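Plamosstead's night crew and the art of waiting for the pager

By Morena Farina
January

4 comments | 27 shares

Pierina Sartori has been a firefighter for 16 years, and she would like people to stop asking her about the pole.

"We don't have one," she says. "The station is one story. Where would it go?"

We are talking at ten past nine on a Wednesday night, at the long table upstairs from nothing. Sartori runs the night crew at Plamosstead, a job she describes as part plumbing, part babysitting and part sitting still. She took it over four years ago, when the previous captain moved to Trindell for what she calls "the better parking." She has never forgiven Trindell for the parking.

Most of what the crew goes out for, she says, isn't fire. It is alarms. Toast sets them off, and so do showers, hairspray and, on one memorable evening at the Pralen apartments, a man ironing a pizza box.

"I asked him why he was ironing it," she says. "He said it was wrinkled. I wrote that down, word for word, in the report. I assume somebody in an office somewhere has read it."
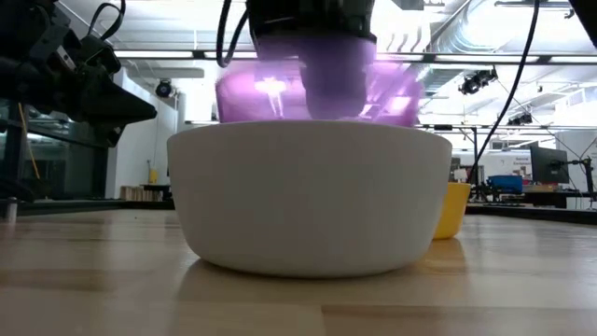
She doesn't resent the false alarms, or says she doesn't. A crew that goes out for burnt toast at two in the morning knows the stairwells by the time it matters. It mattered at Pralen last winter, when a space heater set fire to a couch on the third floor and the hallway filled with smoke. Her crew already knew which stairwell door stuck.

"You lean on it low and to the left," she says. "I could do it asleep. I think I have."

Everyone got out of the building that night, including a parrot that spent the next hour on the engine imitating the alarm. Sartori says the parrot was very good. Two of her people put their helmets back on.

The fire she gets asked about most, after the pole, is the one at the old Bortolotti warehouse. It had been used for storing mattresses, and mattresses burn the way you would expect if you have spent any time thinking about it, which Sartori has. The crew was there for 27 hours. She remembers the water more than the flames. It ran down the loading ramp and froze in the street, and by sunrise the main danger to anyone on the job was falling over.

"I had firefighters who walked out of a burning building and then went down flat in front of the reporters," she says. "One of them was me. They used the footage."

Did she keep a copy? She looks at me for a while.

"My mother did," she says.

What she wants to talk about is hoses. The crew's oldest ones are past due for replacement, and she has been asking for new ones long enough that she now keeps the request saved under the title "Hoses Again." She got 10 new lengths last year. She had asked for 16. When I point out that ten is better than none, she agrees that it is, in the tone of someone who has heard it from people higher up than me. 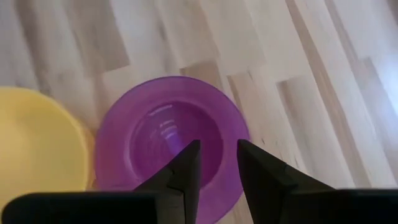 Plamosstead Fire Department | Night Crew

She would also like more recruits. The last open evening drew a decent crowd, and then she explained the hours. "They were still polite after that," she says. "They just started looking for their coats."

The ones who stay tend to be the ones who don't talk much about courage. She is suspicious of courage. She prefers people who check the air gauge twice and put the wrench back where they found it. Her best recruit in recent years used to stock shelves at night in a grocery store and arrived already knowing how to be awake at four in the morning without making it everybody else's problem.

I ask whether she ever thinks about switching to days.

"The day crew does school visits," she says. "Children ask about the pole."

A little before ten her pager goes off. It is Pralen again, second floor, smoke detector, no visible smoke. She reads it twice and stands up, and the rest of the crew is already moving past her to the door. She tells me to finish the coffee and turn off the pot when I go.

I turned off the pot. I checked it again from the parking lot, through the window.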